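Brulby Day Program, progress report to the Semeniuk Fund, second period (through July)

The travel training course now has 43 adults enrolled, three more than we promised you and two more than the minibus and the spare car can hold between them. Oksana Shevchuk runs the morning group. Kyrylo Yurchenko has the afternoons, and has learned the Rumevmont bus timetable by heart, a skill the bus company may wish to acquire.

Participants made 1554 practice trips this period, most with a coach one seat behind. The ramp at the Drolla stop was finally repaired in July, after our fourth letter.

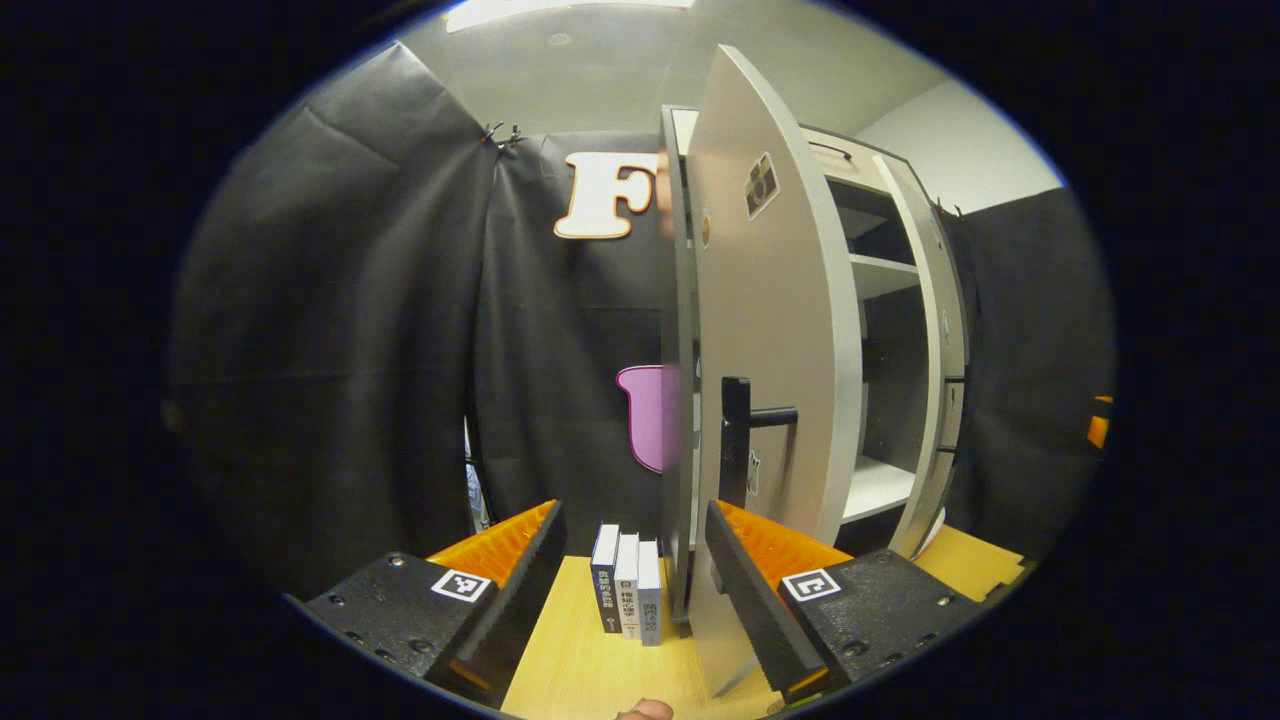

Are people riding on their own yet? Eleven are, on at least one regular route, and Fedir Skoryk expects the next group to start solo trips before winter – weather and transfers permitting.

Spending is on budget except for fare cards, which people lose at the same rate as the staff do. We'd like to move money from printing to cover replacements. Carys Parry has the revised figures and will send them once the spreadsheet stops rounding everything to zero.

Still open: a second coach for evenings, and a reply from the bus company about audio stop announcements.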